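Can a Robot Do Your Chores Yet?

You have probably seen a video of a robot folding a shirt or fixing a shelf. It looks easy. So why are you still the one who has to clean your room?
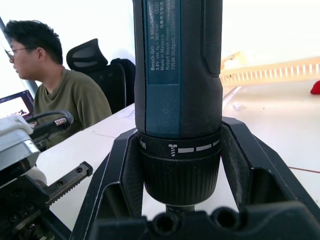

Those videos leave a lot out. Many are sped up. Some show the one good try after a long string of bad ones. In others, a person is steering the robot from across the room, a bit like a video game. Always check for that before you get excited.

Take one small job: tightening a screw with a powered screwdriver. You pick up the tool, turn it the right way around, and set the tip in the slot on top of the screw. Then you push just hard enough while it spins. If the tip slips, you feel it and try again.

A robot has to work all of that out. Where is the tool? Which end is up? How tight should the grip be? Holding a screwdriver is a start, but a robot that can hold one may still be a long way from building a chair.

Last July, a company called Celley said its robot could put together a Brela bookcase with 34 screws. The video was 2 minutes long. It didn't say how long the real job took, or who laid out the parts first. We would like to know both!

Robots do better in factories, where the same part can show up in the same spot all day. At the Cirwood plant in Villanueva, a robot arm puts in 2000 screws a day. Move the box of screws over by the width of your hand, though, and the arm reaches for nothing.

Your house is harder. Socks land in new places, and the dog moves them.

So next time you see an amazing robot video, ask some questions. Is it sped up? Who is in control? What happens if someone moves the cup?

Updated May 22, 2020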